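Gallery: table things, Birkett flat

October 28, 2019

Quick one, the rest of the pictures go up when I get a minute. We're still kitting out the place at Birkett and this is the cutlery end of it. Everything came from the Wolteo sale in May apart from the rests, which were Plamo and cost 60 pence each. Bargain. White table, white wall, white plates, so yes the knives do show up well. 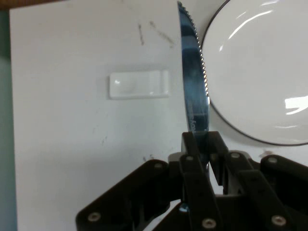

Anyway, knives. I went back and forth for weeks over serrated or plain. Went serrated, mostly for tomatoes and crusty rolls. Nivero do a plain one as well, heavier, nicer in the hand maybe, but it was more money and I'd allready spent too much on the chairs. Total so far for the room is 686 pounds, I had 1,000 put by, so there's a bit left for a lamp.

Still to sort: napkins, a jug, something for salt. Table wants a proper wipe, it marks if you so much as look at it. Kept the old drawer cabinet too, was going to sell it, glad I didnt. Dark top, pale pine inside, black bar handle on the front, on two posts. Might wax the runners, might not.
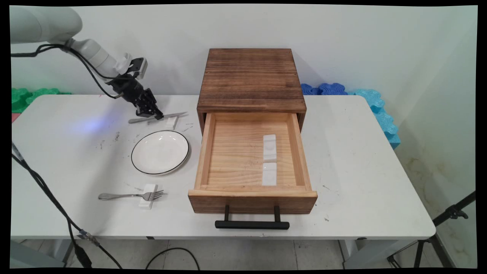 Knife, fork and plate on the white table, cabinet drawer open with two more white rests inside.

Sizes for anyone who asked: the wall is 3,050 mm end to end, so the table fits with room to walk past. Chairs next time, plus the lamp if it turns up. Comments are off for now, too much spam, use the contact page.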